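足球比赛分析基础 讲义第五讲:由守转攻与防守反击

课程组整理
最后更新:11月

一、本讲范围

上一讲讲了阵地防守的站位,本讲从抢下球权的那一刻开始,讲到射门或者重新组织为止。定位球之后的反击放在第七讲,这里只在最后提一句。

先统一几个用语。“转换”指球权易手后双方阵型都还没有调整好的那几秒钟。“反击”指利用这段时间直接向对方球门推进。抢到球以后回传给中卫,属于转换,但不算反击,录像标注时请分开记。上次作业里有不少同学把两者合在一栏,统计结果没有办法用。

二、抢球的位置

抢球位置决定了反击的距离。课上把球场按长度分为前场、中场、后场三段,与上一讲的划分相同。

前场抢断后离球门近,一两脚传球就能形成射门,但参与压上的人多,一旦丢球,身后空当很大。中场抢断最常见,此时对方边后卫往往已经压上,边路身后是首选的推进方向。后场抢断距离最远,需要有人接应第一脚出球,否则多半变成大脚解围。 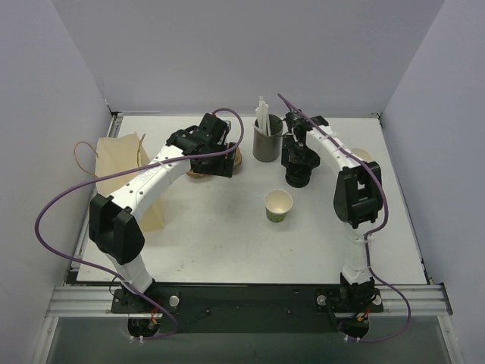 判断抢球位置时,以脚真正控制住球的地点为准。头球争顶后球落在无人区,随后被己方球员拿到,记拿球点,不记争顶点。守门员摘高球单独列一类,因为他用手发球的速度和方向跟脚下出球差别很大。

三、第一脚传球

抢下球后的第一脚有三种处理:向前传、横传或回传、自己带球。

向前传球要看前锋的身体朝向。前锋背对球门时,适合传脚下,由他做墙回给插上的中场;前锋已经转身启动时,球应当传到身前空当。很多失误出在这里,传球人看到了队友的位置,没有看他的朝向。

带球推进适用于身前有空间、最近的防守人又在侧后方的情况。带球的人要尽量走中路,逼中卫做选择:上前迎,身后就空;后退,持球人可以一直带到禁区前。沿边线带球相对安全,但防守方只需封住内侧,边线本身就帮他们守住了另一侧。

案例一:斯昆登(Skunden)对特诺拉(Ternora),下半场。斯昆登后腰在中圈附近断球,第一脚直接找右边锋身前,特诺拉左后卫此时还在对方半场。右边锋拿球后中卫被迫横移,中路由二对二变成二对一,左边锋后点包抄得分。请注意后腰接球前抬头看了一次,断球动作还没有完成,出球方向已经选好了。

同一场比赛中斯昆登还有一次几乎相同的断球,后腰选择了回传。当时他的右边锋刚从角旗区往回走,人在越位位置,回传是正确的处理。评价第一脚传球时要看当时的选项,不要只看结果。 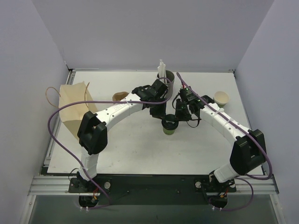 四、无球跑动

反击时无球队员至少要拉开宽度。三人反击的标准跑位是持球人居中,两侧各一人,两侧队员先保持与持球人平行或略靠前,到禁区前沿再向内切。切得太早,三个人挤在一条通道里,两名后卫就能全部看住。

第四个人的作用容易被忽略。他通常从后腰或边后卫的位置跟上,晚到禁区弧顶,接倒三角回传。防守队员全速回追时视线朝着自己的球门,很难注意到后面来的人。

其余队员不参加反击,但也不能站着看。两名中卫应当随球前压,保持与中场的距离,并且看好对方留在前面的前锋。反击失败后马上被反击,多数是这一段距离拉得太大造成的。

五、防守方的应对

丢球后的选择有两个:就地反抢,或者退守延缓。

就地反抢要求丢球点附近人数不少于对方,第一名反抢队员封向前的传球线路,第二名上抢。如果第一下没有抢到,就要转入退守,继续追抢会把更多人带出位置。

退守时先收中路,引导对方去边路,最后一名中卫不要轻易出脚。战术犯规在实际比赛中很常见,标注时照实记录,本课不讨论是否应当使用。 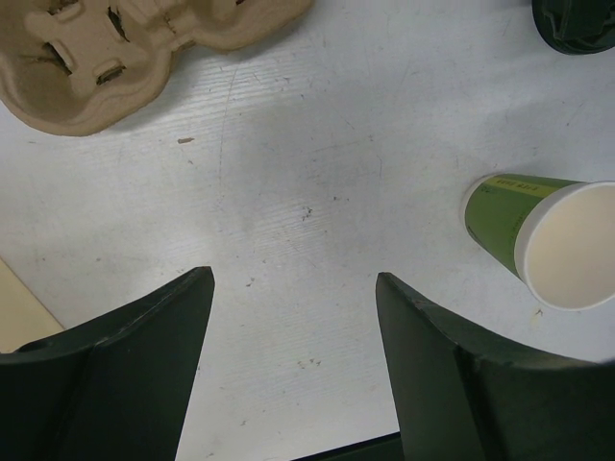
案例二:普雷特布里奇(Preltbridge)主场,上半场。前锋在对方禁区外丢球,三名队员同时上抢,对方一脚横传就摆脱了。此时普雷特布里奇只剩两名中卫对三名反击队员。右中卫一路后退没有上前,到禁区前沿时后腰已经追到身后,对方射门角度被压得很小,球偏出。这次防守从丢球后的反抢看是失败的,从后面的延缓看处理得当,两段要分别打分。

六、如何标注和统计

样本库里现有492次转换,来自斯昆登、特诺拉和普雷特布里奇三队的比赛。每条记录包括:拿球点、第一脚处理、参与人数、推进通道、结束方式。

结束方式分为射门、获得定位球、丢失球权、主动放慢四种。“主动放慢”常被误记为“丢失”,请看清球权是否仍在己方。

参与人数按球进入前场三段时,位于球前方或与球平行的己方队员加上持球人计算。跟上来的第四人如果最后触了球,另在备注栏写明。

推进通道分左、中、右。中途换过通道的,记最后一次进入禁区前的通道,转移本身在备注栏注明起止两侧。

不要用百分比比较样本很少的项目。例如某队前场抢断只有2次,其中一次射门,写成百分之五十没有意义,直接写次数。

七、练习与作业

训练场演示安排在星期二,内容为三打二加一名回追队员,请穿平底鞋或球鞋。

1. 从样本库中任选100次转换,按抢球位置分组,列出各组的结束方式。

2. 选一次以“主动放慢”结束的转换,用200字以内说明持球人当时有哪些选项,他的决定是否合理。须附时间码。

3. 阅读补充材料中关于朱考斯卡斯(Žukauskas)俱乐部青年队训练安排的一节,画出其中“四人跟进”练习的场地图,标明每名队员的起点和跑动路线。

作业用文字和简图提交即可,不需要剪辑录像。对方角球被解围后发动的反击暂不计入,遇到时跳过,编号空着,下一讲之后再补。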